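Home testers wanted for the Pulleo two-handed helper kit

Posted 13/10/2021
Paid, part-time, from your own front room

Hello! I run the home trials for Poklow, and I'm looking for people who'd like to have a Pulleo kit in the house over the winter and tell me, at length and without being polite, what it's like to live with.

Pulleo is a pair of robot arms, each with a two-fingered gripper on the end, plus the cameras and a control set that you hold while you work. You move your hands, the grippers move. It's meant for light jobs around a living room: picking up washing, shifting a basket, putting the remote back where it belongs, that kind of thing. We sell it as a kit to schools and hobby groups already, and now we want to know how it gets on in ordinary homes, with ordinary clutter, used by people who have never built anything more complicated than a bookcase.

So if you're reading this and thinking "I'm not technical enough", please keep reading. I've had plenty of technical people. What I'm short of is somebody who will tell me the instructions for the left hand make no sense after page four (they don't, I'm rewriting them).

What you'd be doing

Each session is an hour. You set the kit up in the room you've picked, open the task card for the day and work through it. A lot of the cards are about laundry, I'm afraid. You might be asked to bring a basket out to the middle of the floor, put a few clothes in it, take them out again and drape them over the arm of the sofa. Then you do it again from the other side. Some cards are about tidying shelves, and a couple are just driving up to a piece of furniture and back without touching it, which sounds easy and had me muttering for most of a morning.
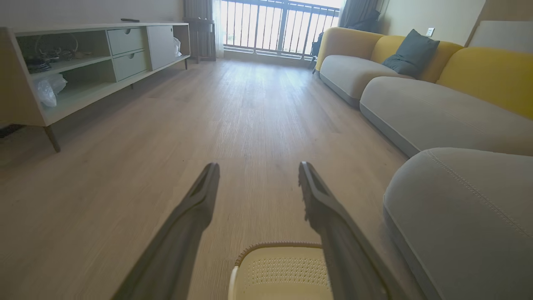
I'd much like a spread of rooms. Big rooms, poky rooms, rooms with a sofa that takes up more than its fair share. Please don't tidy specially! If there are carrier bags on the shelf and a knot of cables you've been meaning to sort out, leave them be. Hard floors are easiest for the base, and short-pile rugs are fine. I can't take homes with only deep carpet this time, sorry - the wheels sink and you'll spend your hour pushing.

After each session you fill in a short form and leave me a voice note. The form is boring but I need it. The voice note is the bit I really listen to, usually with a cup of tea, so ramble as much as you like. Tell me if the grip felt slow, if your wrists ached, if you got bored, if the cat wouldn't leave it alone.

What you get

The pay is £422 for the full trial, split into 2 payments, one when you've done your first week and one when the kit comes back to us. You don't have to buy anything. We deliver the kit and collect it, and we'll send replacement parts if something snaps (the fingertips do wear, so you'll have spares in the box from the start). At the end you can buy the kit at 50 per cent off if you've grown fond of it. No pressure at all on that, most people want their floor back.

There's a help line, and by help line I mean me and one of the workshop lot, on weekdays until early evening. We'll do your first session with you on a video call so you're not left alone with a box of arms.

Who I'm looking for

You need to be over 18 and living in the place where you'd be running the sessions. You'll need decent wifi, a plug within reach and enough clear floor to walk all the way round a laundry basket. You should be able to lift the larger box with someone helping you, or have a neighbour who can. If you use a wheelchair or have limited reach, I'd especially like to hear from you, as the control set can be used sitting down and I don't have nearly enough feedback on that.

Lodgers and renters are welcome, just check with whoever you share with first. The cameras on the kit record while it's working, so everyone in the home has to be happy about that and sign the form. You can delete any session before you send it, no questions asked. Nothing is sent until you press the button yourself.

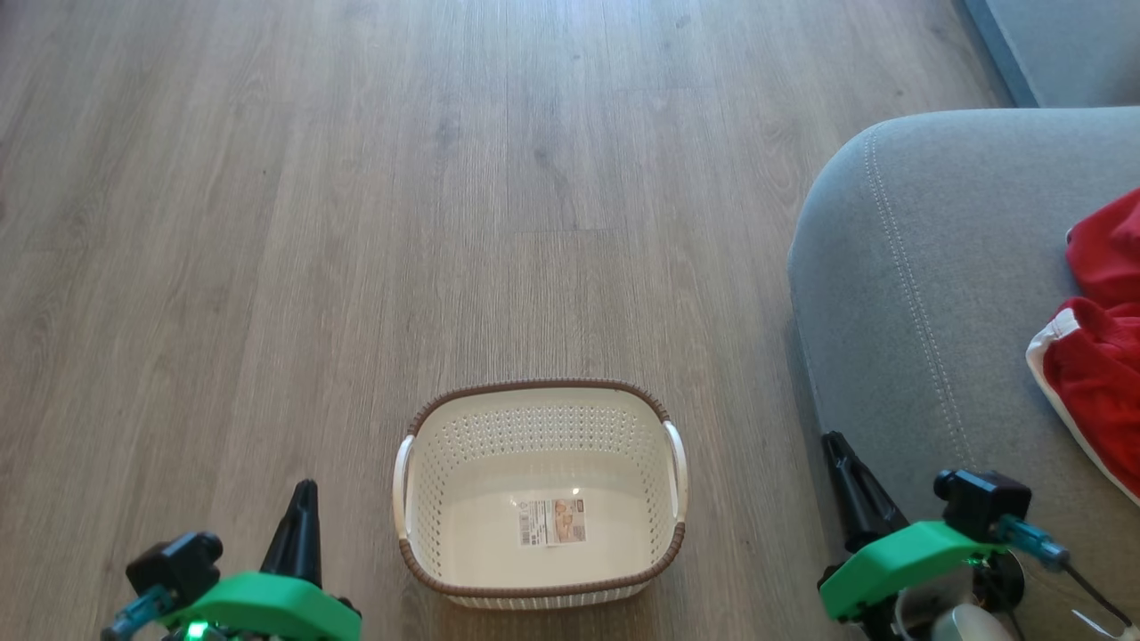
A word about the grippers. The fingers are slim and taper towards the tips, which is grand for thin edges and the handles of things, and less grand for anything round and slippery. You'll drop stuff. Everyone does! Please use things you don't mind dropping, so clothes, sponges and plastic tubs are good, and your gran's vase isn't. I still can't fold a T-shirt with them in a way I'd show my mother, and I've been at it for ages.

If you've tried the Bavo arm, or something like it, do mention it when you write. It's no bar to joining and I'd be glad of a fair comparison, including the bits where ours comes off worse.

When and where

The trial starts in January. Kits go out from our workshop in Sikder, and for this round you need to be within a couple of hours' drive so we can get to you if there's a problem we can't sort out over the phone. It runs for six weeks with 2 sessions a week, and you choose the times. Missing the odd one is fine, just tell me and we'll tack it on the end.

How to put your name down

Use the contact form on the Poklow website and pick "Pulleo home trial" from the list. Tell me who lives with you (pets included), what sort of floor you've got and which room you'd use. Add a quick snap of the room if you can, taken from the doorway, as it is. And tell me one job round the house you'd hand over tomorrow if you could.

I read them all myself, so give me a week or so to reply. If I can't fit you in this time I'll ask whether you'd like to be kept on the list for the next round.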